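Notes, slot 6, short talk after lunch

Start with the Groldale packing room. Ask who here has packed small parts by hand. Wait for hands.

I did it for two winters. Great crew, terrible wrists. So when the Juden line got its first picking arm in April, I was the one grinning at the back — I still am!

What changed first was the talk. Before, you could chat all shift because your hands knew the job. Then people were asked to show the job, slowly, and explain it. Folks who had never been asked a question by the front office were suddenly the teachers. Pause here.

Numbers, keep it quick: 3606 parts sorted in the first full week, 69 of them sent back to the hand bench. The 69 are the fun ones. Read out two or three if there's time (the bent clip, the lid inside a lid).

Mention pay. Teaching hours at Groldale are paid at the higher rate, and it took a good long meeting to get there. Say it clearly, people at Flillholm are still arguing over this.

Next two slides, click through slowly.

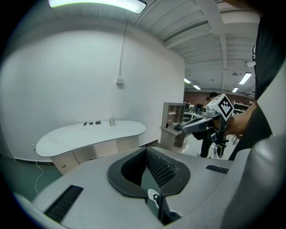
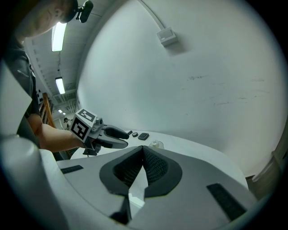 Teaching is a real job now, and I love that it's a job for hands. You hold the gripper yourself and do the reach the way you'd like it done. Start small, with a few things set out on a white table, a little black block, a clear container, and let people find their own grip before anyone brings up speed. Our Gaber crew does 60 minutes, then swaps. Older packers are very good at it, they don't waste a move.

Then the hard part. Two jobs on the night shift did go away. Don't rush this. Both people were offered day work and one said no.

Questions. If it's quiet, ask what they'd want to teach first.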